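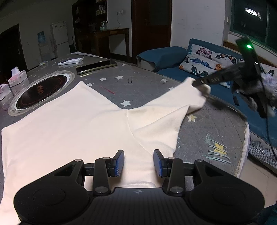

Kateo is pulling its long-wear foundation stick and bringing it back in November with a new formula, the makeup brand confirmed this week. Transfer is the big complaint. Collars, cuffs, scarves, pillowcases. Anyone who has spread a cream-white top out on the table, the way this one is on its starry gray cover, and gone hunting for tan smudges knows the feeling. The old stick was sold as "all day" but reviews have been grumbling about it since spring, mostly about the neckline and the jaw, and mostly from people with oily skin.

Print this story | E-mail this story
Reading time: 2 minutes

New version sets to a soft matte finish and comes in 26 shades, the brand says. Old one was creamier – some fans will miss that. The deepest shades have been reworked too, after shoppers said they turned orange by lunchtime. No word yet on whether the mini size is coming back.
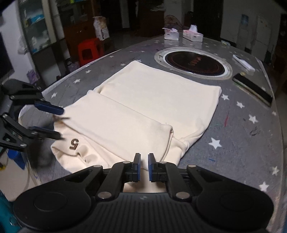
SKARKARI, Sat 12 July – Hatem Salem, head of product at Kateo, told shoppers at the Marchetti beauty counter that the team went through some 3000 customer comments before they touched the recipe. "People liked the color, they liked the coverage. They did not like doing laundry," he said.

Salem spent most of the morning showing the current stick to a line that went out the door. His advice for anyone who still has one at home: moisturizer first, wait 3 minutes, then thin layers, pressed in with a damp sponge. Powder under the chin and along the jaw. Get dressed before you start, not after, and tuck a towel in your collar. If it does get on a sweatshirt, a little dish soap and cool water, dab dont rub. Hot water makes it worse, he said.

Marchetti will keep selling the old stick until stock runs out. Lighter shades are already low at the Skarkari store. Returns on opened sticks are up to each shop, so keep the reciept.

Price of the new one has not been announced. Salem would only say it will be "close" to the current price, and that the refill case stays the same, so old cases will still work. A setting spray made with the Viseo lab is planned for the same launch – two sizes, no fragrance. Testers go out to Marchetti counters first, other stores to follow. Online orders open the same day as stores.

Print this story | E-mail this story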